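How I Score a Race at Home (and Why My Notebook Beats the TV Graphics)

I've been keeping my own lap chart for motor races since I was in high school, and people in my watch group keep asking me how I do it without losing my mind by lap ten. So I'm finally writing it all down in one place. You don't need any software. You need paper, a pencil that doesn't smear, and a willingness to look away from the screen for a couple of seconds every lap.

What a lap chart is

It's a grid. Laps run across the top, positions run down the side, and in every box you write the number of the car that was in that position at the end of that lap. When you're done you can follow one car's number up and down the page and see its whole afternoon. I love this more than I can explain. The TV tower shows you the order right now, but the chart shows you how everybody got there!

Setting up the page

Turn the paper sideways. I use graph paper with the bigger squares, because two-digit car numbers in tiny squares turn to mush. Rule a line down the left side and write the positions, one through however many starters you have. Across the top, number the laps. A 45-lap race fits on two sheets taped together if your squares are the big kind, and I tape mine on the back so the pencil doesn't catch on the seam.

Leave one column before lap one for the grid. Copy the starting order in there before the formation lap, from the official sheet if you can get it. Penalties get handed out late, and I once charted the whole Uvodberg sprint with two cars swapped at the start. It took me most of an evening to sort out.

Add a skinny strip along the bottom for notes. You'll want it for safety cars, rain, and yellow flags.

The first three laps

Okay, these are the worst. Everybody's bunched up, the director is cutting to replays, and you'll miss things. Don't chase all of it. On lap one I write down the top six as they cross the line and then leave the rest blank until the tower settles. By lap three you can usually go back and fill in lap two from what you remember, and lap one from the replay they always show. Write your guesses lightly. I go over them in darker pencil once I've checked.

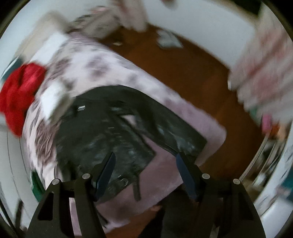 After that it gets into a rhythm. Leader crosses the line, eyes down, write. If nobody has passed anybody, I just draw a short dash next to the number above it on the page, or an arrow running sideways through several laps if the back of the field has gone quiet. You'll come up with your own shorthand. Mine goes like this:

P in a circle: pitted this lap
X: retired
A wavy underline: lost time off the track
T: time penalty, with the seconds next to it

Pit stops

This is where most people give up, so go slow. When a car pits, it drops down the order and the whole column below shuffles up. Don't erase anything! Put the circled P beside its number on the lap it came in, then write it in its new spot on the next lap. If four or five cars come in together, write the leaders first and wait one more lap for the rest.

I also keep a separate little list of tires, just car number, lap, and compound. I tried squeezing that into the main grid at the Ghorbani Cup rounds last season and couldn't read my own chart by halfway.

Safety cars

Draw a vertical line down the whole page when it comes out and another when it goes in. Shade lightly between them. It's a nice chance to catch up on missed boxes, have a sip of something, and make sure your order matches the tower. Watch out for lapped cars. They might be waved around, and then their place on the road changes even though their position doesn't. Chart position only. I learned that one the hard way at Kedemier.

Checking your work

When the race is over, pull up the official results and compare your last column first. If that's right, pick three cars from the midfield and check their pit laps. If those match too, you're in good shape. When something's off, work backward from the finish, one column at a time, until your order agrees with theirs. The mistake is nearly always in a pit window.

Then I ink it. I use a different color for each team, so the Voltach cars are green and everybody else gets whatever pen still works. In February, when there's nothing to watch, I get the old ones out and read them again with coffee.

If you're starting out, try it on a short race with a small field, or chart only the top ten. You can always add rows next time.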